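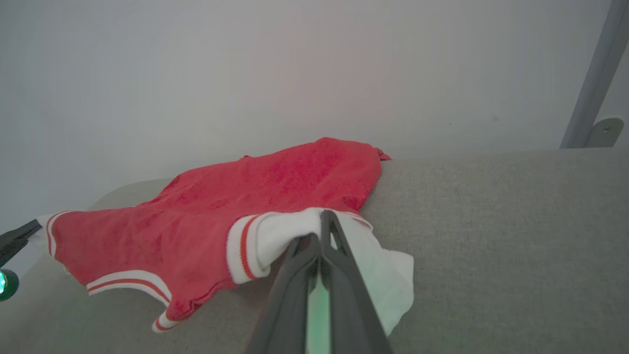
Domingo Echeverría
Textile Care and Materials, Astport, second-year project report
Submitted 2023-01-02

Dye transfer from red knit to white rib trim and to white cloth left in contact with it

Summary

Red knitwear with white ribbed trim is a common source of staining in home laundry. Dye released by the body can settle on the trim of the same garment and on any white item in the load. This project compared two liquid detergents, Olivares and Kandley, on red knit with white rib sewn to it, washed at 30 °C. Staining was graded after washing and again after a period of damp contact with plain white cloth. The detergents gave similar results in the wash. Most of the staining recorded came from the contact stage, and it was heaviest where the white cloth lay bunched against the red body. The results apply to one lot of red yarn and should not be carried over to other reds without testing.

1. Background

A garment in a single color hides its own dye loss. The same loss shows at once on a garment with contrast trim. The striped knit at the head of this report is a typical construction for the problem: coral-red body, white ribbed bands at the sleeve ends and hem, and thin red stripes carried within the white. Plain white fabric is lying against one of the sleeve bands, and the bulk of the red is bunched into folds.

Three routes for dye were considered. The first is through the wash water, in which case staining should be fairly even over all white areas. The second is direct contact between damp surfaces after the wash, in which case staining should follow the fold lines. The third is migration along the yarns from a red stripe into the white rib next to it. This gives a soft edge to the stripe and is easy to mistake for poor knitting.

Care labels generally deal with the first route. Water temperature is given, and sometimes a direction to wash with similar colors. The time between the end of the cycle and the start of drying is seldom mentioned, although garments are often left in the drum or in a heap for much of a day. The project was planned in April around that interval and was entered under the Starkatberg heading in the course list, which covers care of mixed-color goods.

2. Materials

Red knit was taken from a single roll with a lightly brushed face. White rib was bought separately and attached with white thread. Striped rib was made up on the department's flat machine using white yarn from the same cone as the plain rib and red yarn unraveled from the roll. All striped pieces therefore carry the same dye as the body.

The adjacent cloth was a plain white woven cotton, thinner and smoother than the knit. It was washed once without detergent to remove finish and dried flat before use.

The detergents were Olivares (liquid, sold for colored goods) and Kandley (liquid, sold for general use). Each was dosed by weight from a fresh bottle according to the label for a small load. No color-catching sheets or softener were used at any stage.

3. Method

3.1 Specimens

Each specimen was a red panel with plain rib along one edge and striped rib along the opposite edge. Raw edges were overlocked. Panels were conditioned overnight on racks in the testing room before first grading.

3.2 Washing

Specimens were washed at 30 °C on the short cycle of the front-loading machine in the teaching laundry. The machine was run empty between detergents. Specimens for one detergent were never washed with specimens for the other. White cotton ballast was added to bring the load to the same weight each time and was discarded after use, as stained ballast could return dye to later specimens.

3.3 Damp contact

After the cycle, specimens were divided into three sets.

Set A was hung at once, with rib hanging free of the red body.
Set B was laid flat with a piece of white cotton over half of the red face.
Set C was gathered by hand into a loose heap with white cotton tucked into the folds.

Sets B and C were left overnight under polyethylene film to slow drying, then opened and hung beside Set A. Specimens in Set C were gathered by the same person throughout, but the shape of the heap could not be controlled closely. This is discussed in section 5.

3.4 Grading

Staining on white areas was graded by eye against the standard gray scale for staining, in the viewing cabinet under the daylight lamp. Each area was graded by two observers working separately. Where they differed by more than half a step, the area was viewed again after a break and the second pair of grades was kept. A total of 169 readings was retained. Readings from panels where the overlocking had opened in the wash were left out, since red fiber had worked into the seam and could not be removed without lifting the rib.

Stripe edges were inspected with a hand lens and described in words. No grade was given to them.

4. Results

4.1 After washing only (Set A)

Plain rib showed slight staining with both detergents. The stain was a faint, even pink and was visible mainly when the rib was held next to an unwashed offcut. Kandley specimens graded half a step worse than Olivares specimens in some readings and equal in the rest. The difference is smaller than the disagreement between observers in the first round and is not treated as a finding.

Ballast cotton from both sets was stained to the same degree as the rib. This agrees with transfer through the wash water.

4.2 Flat contact (Set B)

The covered half of each cotton piece was stained more heavily than its free half. The boundary was soft. Staining was even inside the contact area except at raised points in the knit, where the cotton carried a fine speckle matching the brushed surface. Rib in this set graded the same as rib in Set A, apart from the first few rows next to the seam.

4.3 Folded contact (Set C)

Set C gave the poorest grades for both detergents. Stains on the cotton took the form of bands and blotches following the folds, with clean areas between them. The strongest color was found at the inside of tight folds, where cotton was held between two layers of red. Rib was also stained wherever it had turned back over the body.

Clean and stained areas often lay side by side on the same piece, and a single grade for a piece was of little use. Grades in this set were therefore taken at the worst point and at the best point and recorded separately. The best-point grades were close to those of Set A.

4.4 Stripe edges

In Set A the edges of the stripes stayed sharp under the lens. In Sets B and C there was some pink in the white wales or courses directly beside the stripe, more on the side where the rib had been compressed. The effect did not extend far into the white and was hard to see at normal viewing distance.

5. Discussion

The ranking of the three sets was the same for both detergents. For this yarn and this temperature, the handling of the damp garment had more effect on the white areas than the choice of detergent did.

The pattern in Set C is consistent with slow drying inside the folds. Water remained there longest, and pressure between layers kept the surfaces together. The project did not separate these two causes. A flat specimen under a weight, dried at the same rate as an unweighted one, would do so.

Control of the heap was the main weakness. Specimens gathered more tightly gave darker stains, and tightness was not measured. A fixed fold held by clips was tried before the main runs, but the clips left marks on the rib and the method was dropped. Folding over a rod may be better.

Grading by eye is adequate for ranking but is affected by the color next to the area viewed. White rib looks cooler beside coral-red than it does alone. A gray mask was used in the cabinet from the second session onward. Earlier readings were repeated with the mask in place and the originals discarded.

Only first washes were studied. Loose dye would normally be expected to fall over later washes, and the difference between sets might narrow.

6. Recommendations

Red knitwear with white trim should be taken out at the end of the cycle and hung or laid flat with sleeve bands and hem turned clear of the body. White items should not be left under it or inside its folds while damp. A line to this effect could be added to care instructions for such garments.

7. Further work

Repeat on wool-blend and acrylic yarns in similar reds.
Repeat Set C with a rod fold and a recorded pressure.
Weigh specimens at intervals during the contact stage.
Test whether a second wash, given before the cotton dries, removes the banded stains found in Set C. One piece was tried and the result was unclear.

Specimens and grading sheets are stored in the project drawer in the testing room, sorted by set and then by detergent. The stained cotton pieces are interleaved with tissue and should be kept out of daylight.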